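Ticket 241 - Whiteboard in the small meeting room won't come clean
Status: Open, then Closed, then Open
Category: Facilities / Furniture / Other
Opened: March 27, 2025
Site: Haddad building, second floor

Problem as reported

Board does not erase. You write on it, you wipe it, and what you get is the same thing again in gray. Board has been like this since August. Reporter would like a board that forgets things.

Log

Entry 1. Went to look. Reporter is right. Wiped the board with the felt side of the eraser, which moved the gray to a new part of the board. Wiped again and it came back. Advised reporter to use less ink. Reporter did not find this helpful and has said so in the comments, twice.

Entry 2. Checked the markers in the tray. Two of them are Gustska permanent markers, the kind with a cap nearly the same shade as the dry-erase ones. Removed both. Put them in the supply cupboard with a label saying NOT FOR BOARDS. Closed the ticket.

Entry 3. Ticket reopened. The permanent markers are back in the tray. The label is also in the tray.

Entry 4. Took the board off the wall and laid it flat on the table, which I should have done at the start. On the wall the cleaner runs down into the bottom rail and you spend the afternoon mopping the carpet. Flat, it stays where you spray it. First round was Henel board spray, left to sit while I answered other tickets, then wiped with a dry cloth. Most of the old kickoff diagram went. The part of it with the arrows did not.

Entry 5. Eraser test. I wanted to know if the trouble was the board or the eraser, so I wrote a letter in black dry-erase.

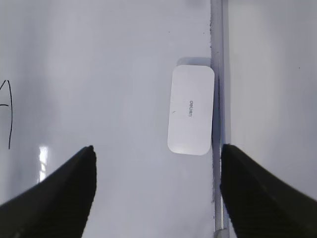
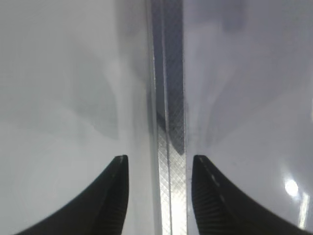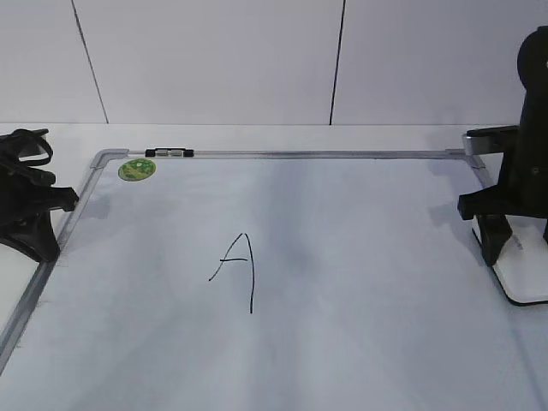
Entry 6. Results of the eraser test, for whoever inherits this. A fresh letter in proper dry-erase ink comes off in one pass with a new felt pad. With the old pad it comes off in four and leaves a cloud. So the old pad was doing a good share of the damage - it had soaked up so much ink that it was closer to a very wide marker. I tried washing it in the kitchen sink with dish soap. The water ran gray for longer than I was willing to stand there. Pad is retired.

Entry 7. The old marks are a separate matter. Tried the trick where you write over the permanent ink with dry-erase and wipe both off together. It works, annoyingly. You have to go over every stroke while it's still wet and wipe right away, so it's slow, and you end up tracing somebody's org chart with great care in order to destroy it. Finished with rubbing alcohol on a paper towel, then plain water, then a dry cloth. Don't skip the water. Alcohol left on the surface seems to make the next lot of ink stick harder.

Entry 8. Comment from reporter: "Can we just get a new board?" Asked purchasing. The Nisen board in the same size is 147 before delivery, and needs a form. The form needs a cost code. The cost code for whiteboards was merged into the cost code for signage, and signage is frozen. Told reporter we're cleaning the one we have.

Entry 9. Second round of alcohol. Also went along the rails with a cotton swab, where the grime collects and then gets dragged back out every time somebody wipes all the way to the edge. Used more swabs than I plan to put on the expense sheet. We have a box of 4,000, bought for a printer we no longer own, so supply isn't a concern.

Entry 10. Board back on the wall, level according to the level and crooked according to reporter. New pad on the eraser. Spare pads in the supply cupboard, left side, behind the laminator pouches.

Resolution

Replace the felt pad when it starts leaving gray. Spray and cloth at the end of the week. If something has been up longer than that, go straight to alcohol, then water. Permanent markers are now in my desk drawer and can be signed out.

Status: Closed

Comment from reporter: It's much better, thanks. Is there any way to get back the diagram with the arrows? We were still using that.

Status: Open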